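8 July 2018
Equipment planning, second pass

Picking up where I left off before lunch. Wycliffe came back with the revised quote from Gasser, and it's better than I feared, though still more than Lemlem would like us to spend before the new budget year. They want $2431 for a pair of the hand-held grippers with mounts, lenses and the charging dock, and $284 for a box of spare finger pads. I had penciled in one gripper and no spares at all, which I can see now was me being hopeful. We went through the first set of pads in March faster than anybody expected, and Bontu spent a whole afternoon trying to glue one back together (bless her, it held for a while).

So the question is pair or single. My feeling this morning was single, and then I talked to Clyde, who is very good at changing my mind without seeming to try. His point is that with one gripper only one person can collect at a time, and the other one sits there holding the clipboard. With two we could work in shifts, or do the two-handed tasks that Tsegereda keeps asking for – opening bottles, folding cloths, holding a bag while something goes into it. I said we could borrow a second one from Hemton. He reminded me how long the last loan took to arrange, and I had to give him that.

The arm is a separate headache. Grandholm still wants a deposit before they'll even hold a delivery slot, and I don't want to commit until we've settled what the arm will be asked to do. If it's mostly tabletop pick and place, the smaller model is plenty. If we want it reaching down to chair seats as well, we need the longer one, and then the base has to be heavier, and then we're into the freight elevator and all of that. I'd love for us to write down the ten or so tasks we care about most and let that decide the reach, and I'd much sooner do it now than after the thing is bolted down.

Lemlem asked, very reasonably, why we don't just build a mock room and measure everything in there. I do like a tidy mock room! But ordinary places have awkward heights and shiny floors and people sitting in them, and I want the shopping list to come out of places like that.
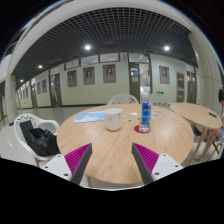 Storage is the other line I keep forgetting. Wycliffe thinks we'll want over 80 hours of recordings before training is worth the trouble, and the drives we have now won't hold that with a backup copy. Nandcombe does a decent rack unit with 6 bays, and I've asked them for a price with only half the bays filled to start. We can add drives as we go.

To do, before I talk to Lemlem again:
Ask Gasser if the pads are cheaper by the dozen, and how long they keep in a drawer.
Get Tsegereda's list of two-handed tasks, even a rough one.
Find out from Grandholm if the deposit comes back when we switch models.
Bontu to check how many chargers we own that still work.

I'm leaning toward the pair now, with the spares, and putting the arm off until the fall.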